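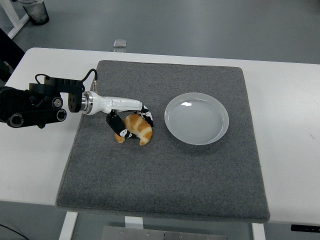 Figure 3. The pastry station at the Dusthorpe bench. Task: croissant to plate.

4.2 Soft food items

The rigid-object results in Section 4.1 might lead an optimistic reader to conclude that clearing and setting a breakfast table is a solved problem. We were optimistic readers ourselves until we reached the bakery items. A mug has a handle, a known weight and no opinion about being squeezed. A croissant has a shell that flakes, an inside that is largely air, and a shape that differs from one piece to the next even when both come out of the same bag.

The pastry task is stated in one sentence: pick up the croissant and put it on the plate, in a condition in which a person would still eat it. A child of four manages the first half of this without instruction. The second half is where both children and robots tend to lose marks.

Figure 3 shows the layout. The item lies on a gray felt mat with the empty plate a short distance to its right, and the arm comes in from the left with its two fingers on either side of the pastry. The felt was chosen after trials on the bare tabletop, where a light push from one finger was enough to send the item sliding. It has the drawback of holding on to crumbs, and the mat was brushed between blocks of trials. We did not automate the brushing. It was discussed.

We ran 439 trials with the Trosach policy, the same one used for the mugs and cutlery, with no change other than a lower limit on closing force. A trial was scored as a success if the whole item ended up on the plate, with no part of it touching the mat, and if the shell had not been split through. Surface flaking was allowed. An earlier version of the protocol did not allow it, and under that version the human baseline also failed.

By this measure 206 trials succeeded. We leave it to the reader to decide whether slightly less than half is a good rate for breakfast. It compares poorly with the mug, and the difference is too large to blame on the lighting, although the lighting was blamed for most of April.

Failures fell into two large groups and one small one. In the first large group the fingers closed too gently and the item slipped out on the way up, usually landing close to where it had started. The policy would then try again, which is the correct behavior, and each attempt left the pastry in worse shape than the one before. After the third attempt there was often little point in continuing, but the policy had no way to know this and went on with what we can only call good manners.

In the second group the fingers closed firmly, the lift was clean, and the shell gave way. From the joint readings alone these trials look excellent. Our logging software, Skallach, marked most of them as successes on its own, and they had to be corrected by hand from the video. Anyone planning to score food tasks by gripper position should budget for the same correction.

The small group contains 7 trials in which the item reached the plate intact and was then knocked off it as the arm withdrew. We have no deep account of these. The release motion was tuned on mugs, which are heavy enough to forgive a parting nudge.

Two changes were tried. Approaching across the narrow part of the crescent reduced slipping but split more shells, and the totals hardly moved. Slowing the close helped with both, at the price of a trial length that nobody would accept from a waiter. We kept the slower close for the comparison in Section 5 and report the times in full there.

It is worth noting what the task leaves out. There is a single item, already separate from its neighbors, with the plate close by and clear of other food. A real breakfast table offers a basket, a napkin over the basket, and a jam jar in the way. The Roy benchmark includes a covered basket as its hardest level, and we did not attempt it. A pilot run with two croissants touching each other was stopped early, when it became clear that the policy regarded them as one large croissant.

We also did not vary freshness in any controlled way. Older items are stiffer and were handled better, which raises the possibility of improving our score by waiting a day. All trials reported in this section used same-day pastry, and the 400 training demonstrations for the Trosach policy contained no pastry at all.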